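Triltthorpe Community Garden and Kitchen: progress report to the Vurner Fund

Period covered: spring to the end of August

It has been a full and happy few months, and we are very glad to be writing to you with more good news than bad (though there is a little bad, and we will come to it). Your grant of £3000 has carried us through the whole growing season, and we would like to thank you once again for your patience while we sorted out the lease with the parish.

The growing beds

All the raised beds on the lower side are now planted and in use, and the waiting list has gone down nicely. We had hoped to have the beds by the lane ready as well, but the soil there was full of old brick, and it took far longer to clear than any of us had bargained for. The beans were splendid, the courgettes were frankly too many, and the carrots were a disappointment to everybody. Slugs had most of the early lettuces, so we started again in June under netting and did much better.

Water on the site

You asked in your last letter how we were getting on with water, and it is a fair question after such a dry start to the summer. We now have 2 standpipes in place of the single tap by the gate, which has put an end to the long evening queue with watering cans. The pressure at the far end is still on the weak side, and Nistor, who supplied the fittings, have promised to come back and look at it before the autumn. Taps with different coloured handles, such as the blue and the yellow, are easy to tell apart when you are giving directions across a garden.
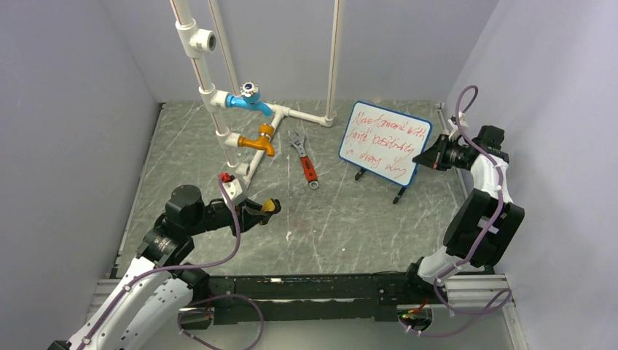

The kitchen sessions

These have been the real surprise of the year. We planned for a small group cooking whatever was ripe, and by July 55 people had come along at least once, many of them with children or an elderly parent in tow. The soup mornings are the most popular, and they now start at 10.30 so that people on the Cikutik bus can get there without rushing. We did overspend on jars and lids, and have moved £50 across from the printing budget to cover it, which we hope you will find acceptable.

Children's activities

The under-elevens have had a lovely time learning about pollinators, with a bug hunt, a seed-swap table and a good deal of cutting, folding and gluing on the rainy afternoons. Yellow and black were the favourite colours by a long way! We would dearly like to run this part again at half-term.
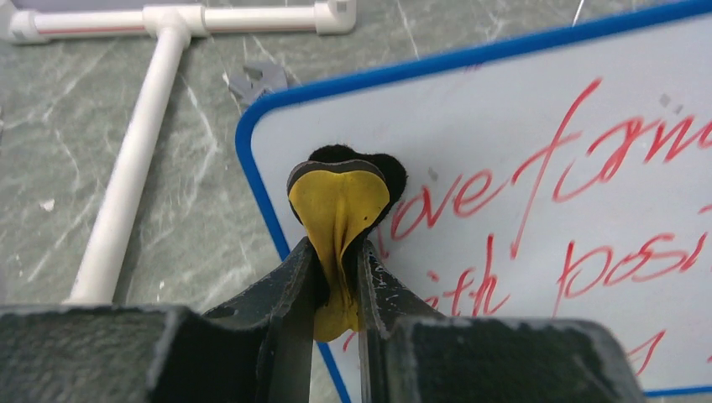
Soft yellow and black, with a rounded top.

Plans for the autumn

We shall be clearing the last of the brick by the lane, sowing broad beans and garlic, and mending the shed roof before the weather turns. The full accounts will follow under separate cover once the seed bill has come in. You would be very welcome to visit us at any time, and there is always soup.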